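Home | News | Business | Jobs | What's On | Contact

We use cookies to improve your visit. By carrying on, you agree to their use. OK | Settings

Robot work paused at Vikitgate after hand fails to let go

18/06/2019

Print this page | E-mail this to a friend

A Dradton firm has stopped all unattended running of its sorting robot after the hand locked shut during a trial and the emergency stop did not free it.

Iyamu, which has a workshop on the Vikitgate estate, said no one was badly hurt. A technician had bruising to two fingers and went back to work the same afternoon.

The robot is being taught to sort everyday objects into baskets, with fruit going in one of them. The fault came 14 minutes into a run. The hand closed and would not open again, and the technician reached in to free it by hand after pressing the stop button. The button cut power to the arm, but the fingers are on a separate supply and kept their grip.

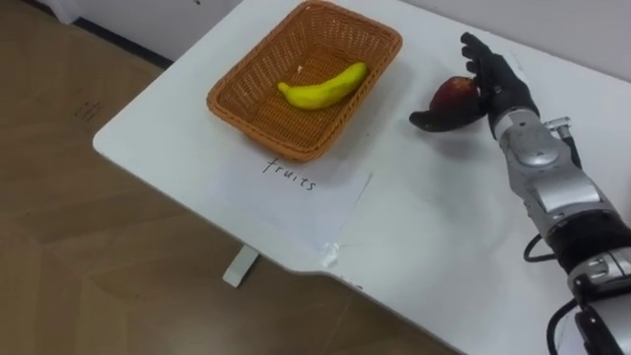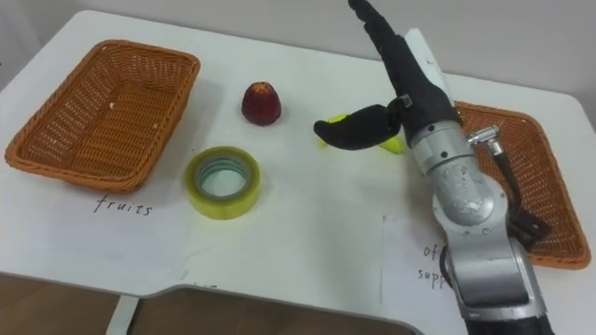

Chidubem Etim, who runs the workshop, said the stop button had been tested when the arm was put in, but the hand was added later and the test was not done again.

"That was our mistake," he said. "The button did what it was wired to do. The hand should have been on the same circuit and it wasn't."

The firm has since gone back through its records and found 11 earlier cases of the hand being slow to open. They had been put down to software and cleared by restarting the controller. Mr Etim now thinks a worn cable near the wrist may be to blame - the supplier, Clilby, has been sent the part and has yet to report.

Until then the arm is being run at low speed, with two people present and the hand's supply wired through the main stop. Staff have been told not to put their fingers inside the grip for any reason while either supply is live. A release tool is now kept beside the table.

Iyamu had hoped to show the robot to customers in October. Mr Etim said that would go ahead only if the hand got through 2000 cycles without sticking, followed by 100 test stops with the hand closed on an object.

Other firms on the estate using the same make of hand have been asked to check how theirs is wired. They can contact the workshop during office hours.

Print this page | E-mail this to a friend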